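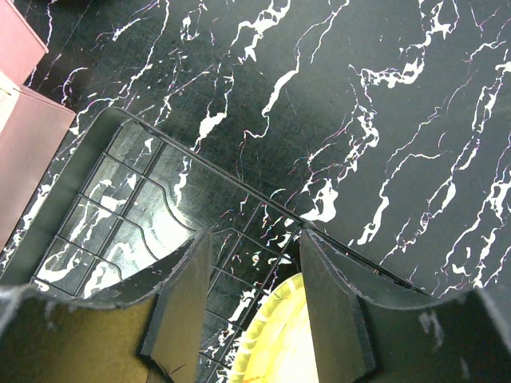
**Bontu Seyoum**

# Is That Really Marble?

Somebody tells you a countertop is marble. Maybe it's your aunt, maybe it's a sign in a store. It's shiny and it has squiggly lines in it, so you nod. Should you?

I wouldn't, not yet. Plenty of things look like marble. Floors do, and shower walls, and phone cases, and the wrapping paper my cousin used for my last birthday present. People have been faking marble for a very long time, and some of them got extremely good at it. So let's find out what the real stuff is, and then you can decide for yourself.

## Where real marble comes from

Marble starts out as a different rock called limestone. A lot of limestone began at the bottom of warm seas, where shells and bits of shell piled up in layers. (Yes, that means some fancy statues are made from something that used to be sea creatures. I had trouble believing that one too, so I looked it up in three different books.)

Sometimes limestone gets buried deep in the Earth, or ends up close to hot melted rock. Heat and pressure go to work on it for a very, very long time. The rock doesn't melt. Its tiny grains of a mineral called calcite grow into new crystals that fit tightly together, like puzzle pieces. A rock that has been changed this way is called a *metamorphic* rock. "Metamorphic" means "changed in form."

You may have heard that pressure squeezes marble into being "overnight" in an earthquake. I read that on a poster once. It's wrong.

## What about the lines?

The lines are called veins. Pure marble is white. Most marble isn't pure, because the limestone it came from had clay, sand, iron or other stuff mixed in. Those extras make streaks and swirls. Iron can turn them rusty red, pink or yellow. Dark, sooty material left from living things can make the stone gray or black.

In some dark stones the white veins are old cracks. Water seeped through, carrying dissolved minerals, and the minerals filled in the gaps.

## "But the store says it's black marble"

Here is where I get grumpy. The people who sell stone and the people who study stone don't use the word the same way. To a geologist, marble has to be changed limestone (or its close cousin, changed dolomite). To a seller, "marble" has often meant any stone you can polish until it shines. Some famous "black marbles" are plain limestone that never got changed at all!

Are the sellers lying? Not exactly. They've been using the word their way for hundreds of years. But you should know which meaning you're getting.

## The fakers

Long ago, builders who couldn't afford marble painted wood and plaster to look like it. They dragged feathers through wet paint to make the veins. There were rich people who could have bought the real thing and asked for the painted kind anyway.

Today a printer can do it. A picture of stone gets printed on paper or plastic film, and a clear layer goes over the top. I once visited a showroom called Urkside with my neighbor, Raffaele Mancuso, who lays floors for a living. There were 108 samples on the wall. I guessed wrong on so many that I stopped keeping score. Raffaele guessed wrong on a few himself, and he was not happy about it.

## How to be suspicious

Try these on any marble-looking thing, and remember that no single clue settles it.

- **Hunt for twins.** Find one odd squiggle, then look for the same squiggle somewhere else. Nature doesn't repeat itself exactly. Printers do.
- **Check the edge.** In real stone, a vein usually keeps going down into the side. In a printed sheet it often stops at the corner.
- **Touch it.** Stone tends to feel cool in a room where plastic doesn't. Metal and glass feel cool too, so be careful with this one.
- **Ask about color.** Bright purple or electric blue lines? I'd raise an eyebrow. But real stone can have surprising colors, and some of it gets dyed.

Geologists have another test. They put a drop of weak acid on the rock, and calcite fizzes. Do **not** try this at home, even with vinegar or lemon juice. Acid leaves dull spots on real marble, and then you'll have proved your point and ruined the kitchen.

## Words to know

**Calcite:** the main mineral in most marble.

**Limestone:** a rock often made from shells and shell bits.

**Metamorphic:** changed by heat, pressure or both.

**Vein:** a streak of different color or mineral in a rock.

*June 2020*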